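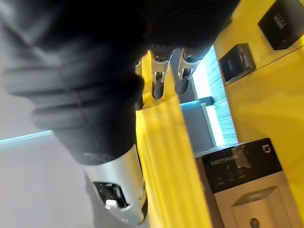
buttonjar_muvevport
Member, Fabric and Soft Furnishings board

Yellow cloth won't lie smooth, and how do I clean a bristle strip?
Posted 12/3/24

Hello everyone, and thank you in advance for reading all of this, as I do tend to go on a bit. I've been reading the Trilorside boards for ages and have picked up so many good tips here (the one about storing table linens on cardboard tubes changed my whole closet), so I'm hoping somebody can help me with two things in the same corner of the same room.

The first is the cloth. I covered our long work surface in a bright yellow cotton that I bought in July from Lultitz, and I am completely in love with the color. It's a real lemon yellow, it goes beautifully with the yellow wall, and where the light falls on it the whole thing turns soft and pale and makes me happy every time I walk in. But it has these long folds running down its length, plus a few smaller wrinkles, and I can't get rid of them. I've ironed it twice. The folds go away while it's on the board and by the next afternoon they're back, more or less where they were before. The cloth isn't attached to anything. I just laid it over and tugged until it looked right.

The second is the strip of fine light-blue bristles on the edge of the pale panel that stands between the cloth and the wall. It's lovely when light comes through it, and I'd like to keep it that way, but yellow lint from the cloth keeps working its way in. I tried a damp paper towel and that only pushed the fluff in deeper. I'm nervous about the vacuum because the bristles are so fine. Has anyone cleaned one of these and lived to tell the tale?

I should say that I paid $38 for the fabric and I'd rather not buy another piece if this one can be saved. It is washable, according to the lady at the cutting counter, but I haven't washed it yet. Maybe that was my mistake?

Thank you again, and sorry for the length!

pressing_matters
Longtime member

Hi there, and what a cheerful color! I covered my own sewing bench in a very similar yellow years ago and still miss it, so I'll happily share what worked for me.

I do think skipping the wash is a big part of your trouble. Cotton off the bolt has often been folded in half lengthwise and wound up tight for months, and it usually has some finish on it as well. Long creases that keep coming back sound to me like the old bolt fold, with perhaps a little help from all that tugging. A dry iron will flatten it for a day and then it goes right back.

Wash it on its own first, in cool water, with a small amount of plain detergent. I say on its own because a yellow that strong may give up a bit of dye the first time. Don't pack the machine full of other things. Take it out as soon as it stops, give it a good snap from both ends (get somebody on the other end if you can, it's so much easier), and hang it over a wide rail. A thin clothesline will leave you with a brand new crease right down the middle, ask me how I know.

Then iron it while it's still damp, on the wrong side, working along the length of the cloth. Press and lift on the stubborn folds. If one of them won't budge, mix one part white vinegar with two parts water, try it on a hidden corner to be sure the color stays put, then dab it along the crease and press through a clean cotton rag. The smell goes off as it dries.

Let it cool completely flat before you move it. I know it's tempting to put it straight back, but warm cotton takes a fold very easily.

It will shrink a little, so measure before you wash. Mine was 47 inches wide when I brought it home and lost enough that I had to let the hem down on one side. If yours only just covers the surface now, please think about that first!

gus2200
New member

vacuum is fine, just use the soft brush end and low suction. i do mine every couple months. for the cloth just use clips

the_lint_collector
Member

I was going to stay out of this one, but I have brush strips on two doors and a cabinet and I've spent far more time with them than any sensible person should.

The vacuum is all right, as the poster before me says, but I'd stretch a piece of old pantyhose over the nozzle so nothing gets yanked. Go the same way the bristles point, from the base out to the tips. Running along the strip sideways is what splays them, and once they've splayed it's hard to coax them back. For lint that's already worked its way deep, a dry, clean toothbrush does nicely – the very soft kind. Skip the wet paper towel until the fluff is out. After that you can wipe with a barely damp cloth and let it all air dry.

You'll also get less lint once that cotton has been through a wash or two, so I'd do the cloth first and the bristles second.

As for keeping it smooth, clips do work but they can pull little scallops along the edge. I sewed a narrow channel in the hem of mine and ran 20 feet of flat elastic through it, like a fitted sheet. If you don't sew, the Salian cover grippers I bought have held up well, and you can space them out evenly underneath so the pull is the same all along. Start in the middle of each long side and work toward the corners, smoothing with your palm as you go. Don't stretch it drum tight. You want it snug and no more, or you'll swap your long folds for short diagonal ones.

buttonjar_muvevport
Member, Fabric and Soft Furnishings board

Oh, you are all so kind! I measured this morning and there's enough overhang to spare, so into the wash it goes this weekend. I've got a soft toothbrush still in its packet and more old pantyhose than I care to admit, so the bristles are next. I don't trust my machine with elastic (it chews it), so I'll try the grippers first and let you know how I get on with the corners.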